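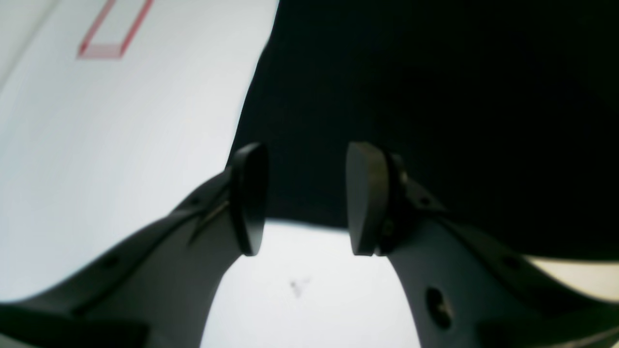 ## Back at university, second try

In September I started a part-time master's in media and communication. I first studied public relations, finished, and went straight into an office job at Dreltex, where I wrote product newsletters and the odd speech for a director who never used them. I stayed for 4 years. I wasn't unhappy there, but I had stopped reading anything longer than a briefing note, and I noticed it.

The course is small, with 21 of us in the seminar group. Most are younger than me and quicker with editing software. A few have come from local radio. My supervisor is Vitória Valente, whose own research is on how small museums talk to their visitors online. She reads drafts with a pencil and sends them back scanned, and I have got used to her handwriting now.

My topic is oral history and short audio. I want to look at what happens to a long recorded interview when it gets cut down for a phone. An hour of someone talking about their first job becomes two minutes with music under it, and the person often sounds surer of themselves than they did in the room. I did some of this cutting myself on a youth exchange called Kerkura, before Dreltex, and I still have the full recordings.
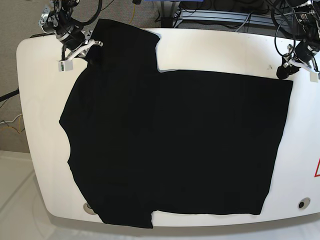 The full recordings are the useful part. I have permission to use nine of them and am waiting to hear about the rest. Transcribing is slow. I do it between six and eight in the morning, before work, and I get through less than I plan to. I tried an automatic tool and it was fine for the English speakers and hopeless for everyone else, so I went back to typing.

There is also a group project, which I was dreading. We are making a campaign for Mudemis, a reading scheme run from a library near the campus. They have a budget of about 600 euros and want posters. Our group wanted to do video. After two meetings we agreed on posters – they know their readers and we don't.

For anyone thinking of going back part-time, the reading takes longer than the course handbook says. I have dropped my evening Portuguese class until spring, though I am still working through the Rebelo textbook on the bus. The next thing due is a literature review, and I have the first section written and no title for it yet.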